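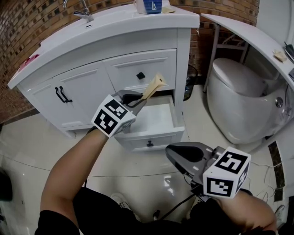
A worker holds a piece over the open lower drawer of a bathroom vanity, using one of a pair of hand-held grippers.

Home | Local | Business | Jobs | Archive

Cleaning firm moves staff from rounds to recording

CLUSTHAM. Flusumow, which cleans short-stay apartments and serviced rooms in Clustham and Hultby, has taken 6 of its cleaners off regular rounds for part of each shift and put them to recording the same work with hand-held grippers. The recordings are used to train a robot arm the company intends to test in its own units.

The tasks are limited to bathrooms for now: opening and closing vanity drawers, putting away small cloths, clearing countertops. Each gripper carries a cube printed with square markers, which allows the position of the tool to be tracked as the worker moves. One task is repeated up to 200 times per shift, with the starting position of the object changed between runs.

Joana Fonseca, operations manager, said the change has altered the schedule more than the headcount. Recording blocks last 2 hours and are booked in the afternoon, after checkout cleaning is finished. Hourly pay is the same as for cleaning. No positions have been cut, and the company has agreed in writing to review staffing with employees before any arm is put into service.

The work is slower than cleaning by hand. Meron Wako, a cleaner with the firm for five years, said a cloth that takes a second to put in a drawer takes several with the grippers, and that small round knobs are harder to hold than bar handles. "You stop using your fingers and start thinking about the angle," she said. "My back is better on those days. My forearms are worse."

Forearm strain was raised by other staff in April. The grippers were then rebalanced by Kahsay, the workshop that supplies them, and a break was added at the midpoint of each block. Mulugeta Worku, who handles the equipment at Kahsay, said a lighter handle is being tested but will not be ready for the current round of recordings.

Runs are checked the following morning. Those in which the object is dropped are kept and labeled separately. Anisa Nasution, a former shift lead, now does this checking full time and has been moved to a higher pay grade. Fonseca said a second checking position will be advertised internally.

The first arm is to be tested in Hultby in a vacant unit. Flusumow has not set a date.

Comments (4)

hultby_resident
Same hourly rate for training the thing that does your job? Should be more.

Gebremedhin Tekleab
I do the afternoon blocks. The new balance did help. The break should be longer.

dripline
What happens when a drawer sticks? Ours all do.

M.R.
Can it do the grout

Next story | Back to Business | Top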